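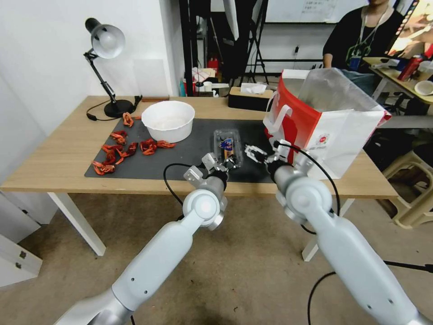 How to check a success rate before you believe it

Most papers on two-arm manipulation give you one number per task, and the number is usually good. I have spent enough time trying to repeat such numbers to distrust them by default. What follows is the routine I use on tabletop tasks like putting small toys into a bowl, or holding a container with one gripper while the other does something to it. It takes a day or two and needs no special equipment.

The worked case is a policy we call Nornel, trained by imitation from demonstrations on a two-arm setup. The first report said 100 percent on toys-to-bowl over 21 trials. I didn't believe it, and I was the one who had run them.

Step 1. Write down what counts as success before you start

Do this on paper and don't edit it later. For toys-to-bowl, ours read: every toy that began on the mat is inside the bowl at the time limit, nothing else has gone into the bowl, and no person has touched the table. Our earlier rule was "task completed," and when I went back through the recordings I found trials where the operator had nudged a toy away from the edge and still marked a pass.

Decide what to do with partial results too. If a toy hangs over the rim, is it in? We said no. Pick either answer and stick with it.

Step 2. Fix the starting layouts

If the person running the trial also scatters the toys, they will scatter them kindly. I did. After a few failures you learn which positions the gripper hates, and your hand avoids them.

Make the layouts ahead of time. We use a small script named Stikau that draws positions and rotations at random and prints an overlay of the mat. Lay the toys out to match the overlay, take a still from the head camera, compare, and only then start the policy. A pencil grid and a pair of dice would do nearly as well.

Throw out a layout only if it is physically impossible, and log the ones you throw out.

Step 3. Leave the clutter alone, then move it

Lamps, bags and tissue boxes tend to stay in the same spot through a whole round of data collection. A policy can learn to use them as landmarks, and it will look excellent until somebody tidies up.

Run one block with everything where it was in training. Run a second with the bowl moved and the background objects shifted. Report the two blocks separately. Averaging them hides the only interesting part.

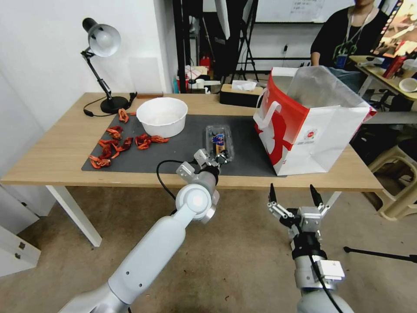

Step 4. Score each arm

Two-arm results get credit they haven't earned when one arm is doing all the work. Keep a column for each side and note whether it made contact, held what it was supposed to hold, and let go when it should. A hold that slips and recovers gets its own mark.

Thin clear plastic deserves extra suspicion. It flexes, it reflects the lamp, and a gripper that closes on it may be denting it more than holding it. From a single still you can't tell which. Watch the whole clip.

Step 5. Have someone else score it blind

Strip the file names, shuffle the clips, and hand them to a person who doesn't know which policy made which clip. If the two sets of scores disagree on more than a few, your rule from Step 1 is too vague. Fix the rule and rescore everything, including the trials you liked.

Step 6. Run a dull baseline

We compare against Brennan, a scripted pick-and-place routine with no learning in it. It is slow and easy to confuse, but if it comes within a few points of the new method on the fixed layout, the fixed layout is too easy to tell you anything.

What we got

With written rules, drawn layouts and blind scoring, Nornel finished about 67 percent of the trials in the unmoved block. The moved block was clearly worse, and I am not quoting a figure until we have run more of it. Flimura, the variant that was supposed to cope with moved objects, did no better that I can see. It may yet. Twenty-one trials per block is thin, and anyone who ranks two methods on that alone should be asked for the raw clips.

Keep the failed ones. Ours are sorted by layout number, with both score sheets in the same folder.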